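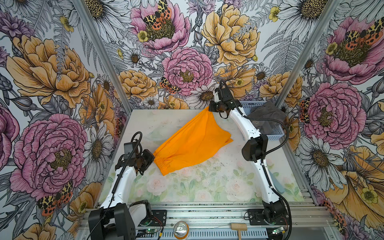 Is folding laundry with two cheap arms a real project or a money pit?

Jae-hoon Min
2019-01-23

I want a straight opinion on whether a pair of hobby arms can ever fold clothes well enough to be worth having. A mate and I have a bay in the Barros shared workshop, and we've been at this since June. Every video I find has been sped up, or stops just before the difficult bit, so I don't trust any of them. We drive the arms by hand to record a fold, then let the software try to copy it. I'm least sure about what we do when both arms have hold of the same garment, one on the elastic end and the other pulling up the opposite corner. The corner twists to a point in the gripper, and I don't see how you get a flat fold out of that. I also wonder if the flowery wallpaper on all three walls is confusing the cameras. My mate says it makes no odds. He also said we'd be finished by Christmas.

So far we have 16 recorded folds we're happy with. The forum for the kit (it's called Gorau) says we need 2,000, which sounds to me like something people say when they don't know. Waistbands are the worst part. The elastic bunches up, the cord wanders all over the place, and the fingers have to go for a lump of gathers when what they want is an edge.

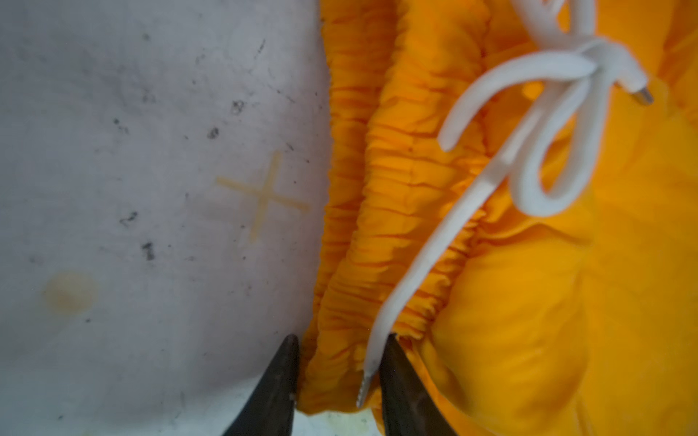 Open fingers at the gathered waistband, drawstring lying across it.

My questions are these. Would softer fingertips help, or is that just another thing to buy? There's a Cikeo set everyone recommends and I can't find one person who has measured anything with it. Does it matter that the tabletop is in a state? And should we give up on elastic altogether and practise on tea towels?

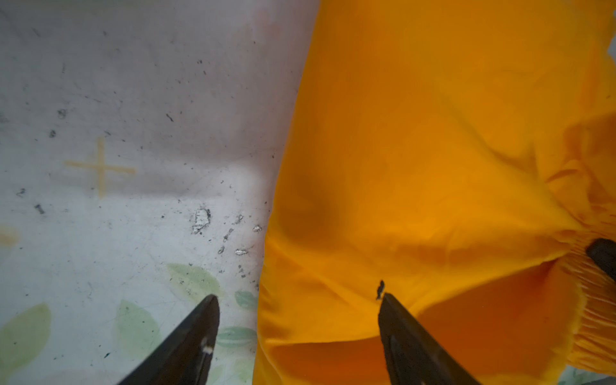
I lean towards tea towels, but then I suspect we'd end up with a machine that folds tea towels and nothing else. I can already fold a tea towel.

damp_solder

Tea towels, yes. Everybody wants to start with the hard thing. A square of plain cotton tells you whether your arms go back to the same place twice, and if they don't then no amount of recording will save you. Do that test before anything else: put a pencil dot on the table, send the arm to it, send it away, send it back. If it misses by the width of a finger you've found your problem and it has nothing to do with waistbands.

On the twisted corner, you're lifting from one point. Pinch further in along the edge and lift less. Keep the arms low and drag the cloth over itself. Lifting it high looks good on video.

I'd leave the wallpaper alone for now. If you only ever work inside that box then the background is the same every time. It'll bite you when you move the thing somewhere else. What I would do is clear the table: a drinks can and a mallet on the front rail are asking to be knocked, and a stray can in half your recordings and missing from the rest is a worse muddle than any number of peonies.

kestrel_lane

waste of time imo. bought a Trendanano arm for the same idea and it is now holding a lamp

Oonagh P

I don't agree with the lamp person, but I'd be careful with your expectations. Some replies to your points.

Soft tips: try cheap ones first. Stick a bit of rubber on each finger and do the same fold twenty times with and without, and write down what happens. If there's no difference, don't buy the Cikeo ones.

Dirty table: wipe off the grit and crumbs. Wherever the coating is flaking, cover it or sand it, as thin cloth can snag there. I wouldn't worry about old pen marks and faded crosses, except that you should make sure you both know which ones you still use. We had three generations of marks on ours and two people setting out to different ones for a week.

Drawstring: pull it out. You can put it back once the rest works.

As for the 2,000, I can't tell you it's right. We stopped at 3,000 on a much simpler job (socks into a tray) and I have no idea whether the last thousand did anything, as we never tested along the way. Train on what you've got, see how bad it is, record a batch more, train again. If the second go is no better than the first, stop recording and look at how you're doing the fold.

Jae-hoon Min

Thanks. Did the pencil dot test tonight. The left arm is fine and the right one isn't, so I'll be taking the shoulder apart at the weekend. Still not convinced about the wallpaper.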